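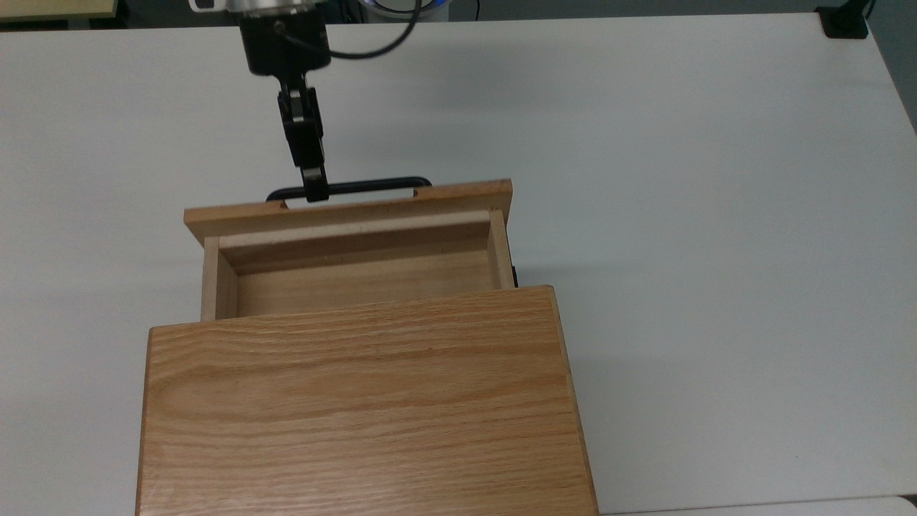

Drawer pulled open, gripper still closed on the handle. The small oak-look cabinet on the white table is the one used throughout this page.

Teaching an Arm to Open a Drawer by Remote Control

Opening a drawer is a job you do several times a day without forming an opinion on it. Do it through a remote-controlled arm and you will form several. This page covers one task, start to finish: reach for the handle, grip it, pull the drawer out, let go, back away. We record a person driving the arm through that, many times over, and the recordings become the training set.

Our set for this task is 329 demonstrations. It should have been finished in November.

What you need

An arm with a two-finger gripper, and a hand controller or leader arm to drive it. We use the Wurner controller, which has a trigger for the gripper and a thumb button to start and stop recording. If yours has the two reversed, relabel them before you do anything else.
A small cabinet with one drawer and a bar handle. Round knobs can wait for another month.
The recording software. Menu names below are from Ornby. Minhas does the same things under different names, and hides them better.

Setting up

Put the cabinet down so that the drawer has room to come out all the way and the arm can come at the handle from above. Run the drawer by hand a few times. If it sticks for you, it will stick for the arm, and the arm won't swear at it first and warn everyone.

A light cabinet likes to follow its drawer across the table. Put a strip of non-slip mat under it. Weight inside works too, but then you have a full cabinet and a different task.

Check that the whole pull stays in the camera's view, handle included, at both ends. Then drive the arm through the motion once with recording off. Watch the cable for the entire pull. It has its own plans.

Driving the demonstration

1. Start from the home pose. Open the gripper fully, then press record.

2. Bring the gripper over the handle and stop a little above it. Line up the fingers so one will go down on each side of the bar. Do your fiddling at this height, where it costs nothing.

3. Lower until the fingertips are past the bar but clear of the wood. Most beginners go too deep and the first contact is with the drawer front, which makes a noise you'll come to know.

4. Close the gripper and wait a beat. The pause feels silly. Leave it in. Without it the model learns to close and pull in one gesture and arrives at the open position holding air.

5. Pull straight along the drawer's travel. You will want to lift, as your own wrist does. Keep the height constant and the speed dull.

6. Stop just short of the end stop – the bump shows up in the data as a small earthquake. Open the gripper, raise it straight up, return home, stop recording.

A decent run takes 14 seconds. If yours takes 23, you're hesitating over the handle, and the model will learn to hesitate with great fidelity.

Changing things between runs

Slide the cabinet a finger's width or turn it slightly after every run. Grip the bar left of center sometimes, right of center other times. Change the starting pose a bit too. What should stay fixed is the order of the steps and the pace.

Do 24 runs, then take a break. Quality falls off after that, and the person driving is always the last to notice.

What to throw out

Delete any run where the fingers slipped off and you went back for a second try, unless you're collecting recoveries on purpose. Those go in their own folder. Ours is called Ilska and is much larger than planned.

Delete runs where the cabinet moved with the drawer. Delete runs with a hand in view. Keep the slightly ugly ones that worked – a crooked approach with a firm grip and a clean pull is perfectly good data.

Closing the drawer is a separate task with its own page. Until you get there, push it shut yourself between runs, and do it before you press record.

Last updated 4 February 2024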